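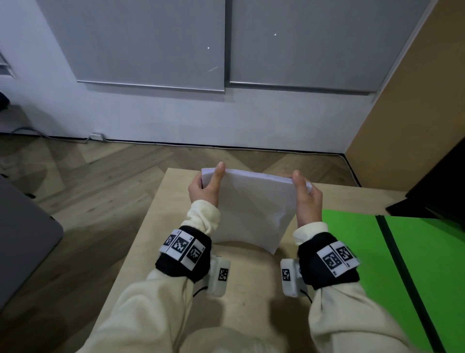 Holding a stack by hand, wristbands on.

Handbridge wrist kit
Restent / Workplace automation / Paper and post handling

Wrist-worn tracking kit for teaching paper jobs to a Grestorard bench arm. Fabric bands, printed marker tags, small wrist units with thin cables that run back along the sleeve. Your staff do the job the way they always do it, the arm learns from that. No programming on site.

In stock. Ships with tags fitted.

What it's for
Jogging and squaring stacks, loading feed trays, splitting batches, turning piles. The dull end of a print room or post room. Not for stapling or anything with a blade, please don't try.

What's in the box
2 wristbands, black, adjustable
Marker tags, fitted, plus a spare set
Wrist units and cables
Charging lead
Setup card (one side, laminated)

Bench arm and head camera sold seperately. See Grestorard range.

Spec
Kit weight: 200 g
Paper: plain office stock, 80 gsm and up. Thinner sheets, ask us first
Sleeves: long is fine, keep the cuffs below the band so the tags show
Lighting: even, blinds down if the sun comes in low
Cleaning: damp cloth on the tags, bands come off for hand wash. No tumble dryer

What changes for the people doing the job
We get asked this more than anything about the spec so it goes on the page.

Ngubane print room put theirs in last January. Lungile Zwane runs the day shift there. Same team as before, different day. The arm does the long runs of tray loading, people do the odd sizes, the rush jobs and all the checking. Less lifting. More time stood at a screen, which not everyone likes, and she told us so. "My wrists are better. My feet aren't." They've since asked for stools.

Recording is extra work at first. Plan for it, put it on the rota, don't squeeze it into breaks. Short sessions work best, stop when hands get tired becuase the arm will pick up tired habits too.

Recordings are of the task. They stay on your own machine unless you send them to us. Agree with staff beforehand who can look at them and put it in writing. We have a one-page form you can use, ask.

Fit
One size, most wrists. Snug, not tight. Units go on the inner side of the wrist, tags on the back. Small wrists: order the short band, same price.

Returns
29 days, unworn or nearly. Bands that have been washed can't come back, sorry.

Orders and questions
Vandana Garg, Restent sales desk. Email is quicker than phone this month. Orders placed by 7th August go out with the newer setup card, the old one had the cable step wrong.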